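3.2 Table coverings and the use of small kitchen tables

Coverings were recorded in 79 households in Titbridge and Nullia. A covering was defined as any textile left on the table between meals; placemats and tea towels were excluded. Where two textiles were present, each was coded separately for fibre, pattern and edge finish, following the scheme of Kaneko and Kocabaş. Tables less than 200 cm from the nearest counter were classed as adjacent, and all others as detached.

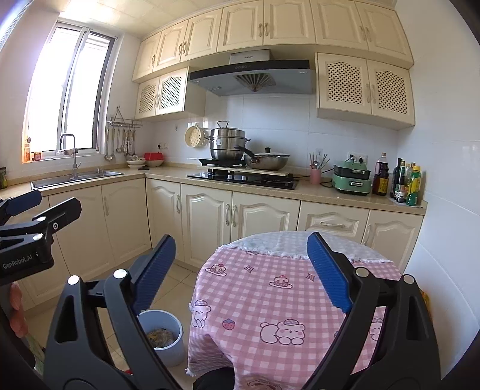

Figure 6. Round table with two coverings, adjacent to an L-shaped run of cabinets.

Layering was more common on round tables than on rectangular ones, and residents gave differing accounts of it. Several described the upper cloth as protection for the lower; others kept it for its colour or because it had been a gift. Position varied as well. In Figure 6 the white lace cloth lies over the far side of the table and leaves much of the pink-and-white gingham exposed, an arrangement coded as partial overlay. The fringe along the front of the gingham was entered as frayed — a category that covers both deliberate and worn edges, as the two could not be separated reliably by eye.

Partial overlay was recorded in 10 households. Pattern was coded for the lower cloth only, and printed figures such as the bears and strawberries in Figure 6 were grouped under "novelty" regardless of the ground pattern. Detached tables are treated in Section 3.3.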